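Why do shoes come in pairs, and where does the other one go?

I have a confession to make. I once went to the shops in one navy shoe and one black shoe, and I didn't notice until I was standing in the queue for bread. So I'm not going to pretend I'm brilliant at keeping shoes in order. But I have spent a lot of time finding out about them, and today I want to tell you about the sort you just push your foot into and go. Slides!

What is a slide?

A slide is a kind of sandal. It has a flat bit underneath and one wide strap over the top, and that's your lot. There are no laces, no buckles and nothing round the back of your heel. You slide your foot in, so it's called a slide (whoever picked the name went home early that day, I think).

The flat part has two names, depending on which side you're talking about. The side your foot rests on is the footbed. The side that touches the ground is the sole. If you turn a slide over you'll nearly always find a pattern on the sole, all zigzags or little bumps. Those help it grip, in the same way the pattern on a bicycle tyre does.

Then there's the strap. Run your finger over one and see if it has ridges. Some are as smooth as a plate and some are ribbed like a sheet of corrugated cardboard.

How are they made?

Lots of slides are made from a squashy foam with a very long name. It's ethylene-vinyl acetate, but you can say EVA and everyone in the shoe business will know what you mean. The foam is full of tiny bubbles, far too small to see, and the bubbles are full of gas. So a slide can be thick and still weigh hardly anything. It's also why many of them float. Try yours in the bath, if a grown-up says you can!

To make one, a factory puts the foam material into a metal mould, which is a bit like a jelly mould with a lid. It gets very hot in there, and the foam puffs up and fills every corner. My favourite part comes next. When the mould opens, some kinds of foam spring out bigger than the mould they were in. The people who design the moulds have to make them too small on purpose, and then the shoe grows to the right size. I've read that bit over and over and I still think it's a magic trick.

Left foot, right foot

Have a look at your own feet for a minute. (Socks off, go on.) The big toe is on the inside and the little toes slope away on the outside, and your right foot is like your left foot seen in a mirror. A shoe made for one will feel very peculiar on the other.

It hasn't always been done like that. For a long stretch of history plenty of shoes were made as "straights", which means both were exactly the same shape. You wore them until they gradually bent to fit you. Ouch, I should think.

So a pair has to match in three ways: the same kind, the same size, and one for each foot. Two left shoes are the same colour and the same size and still no use to you at all, unless you know a pirate.

The great shoe line-up

Now for a job you can do at home. Get every slide, flip-flop and sandal in the house and put them in one place. Do this on the floor or on an old table that can be wiped, and never where people are about to eat. Shoes have been to some very mucky places.

Pick up one shoe and find a spot for it. Then hunt for its partner and stand the two of them side by side, with the toes pointing the same way. 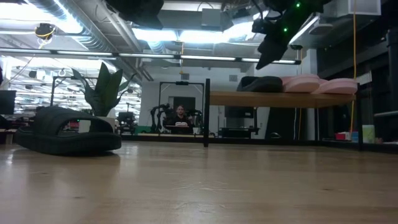 Keep going until you've got a row. You'll probably end up with a shoe or two left over with no friend next to it, and that's when you have to go looking. I always try the floor first, then under the table, then behind the plant pots, because a slide with no back to it comes off your foot very easily and can travel a surprisingly long way with one good kick. My own record is over a garden fence.

If you want to make it harder, ask someone to time you. My best go was 12 pairs in 135 seconds, and I'd have been quicker if I hadn't stopped to try on a pair of green ones.

Giving them a wash

August is the best month for this at my house. Foam slides don't soak up much water, so you can wash them in a bucket with warm water and a drop of washing-up liquid. An old toothbrush is lovely for getting grit out of the sole. Rinse them well and leave them somewhere shady. Don't put them on a radiator or in a hot car, though – some foam shrinks when it gets too warm, and then your slides will only fit your little brother.

Wet slides are slippery inside as well as underneath, so dry your feet before you put them back on. And please don't run in them near a swimming pool. I've still got the bruise.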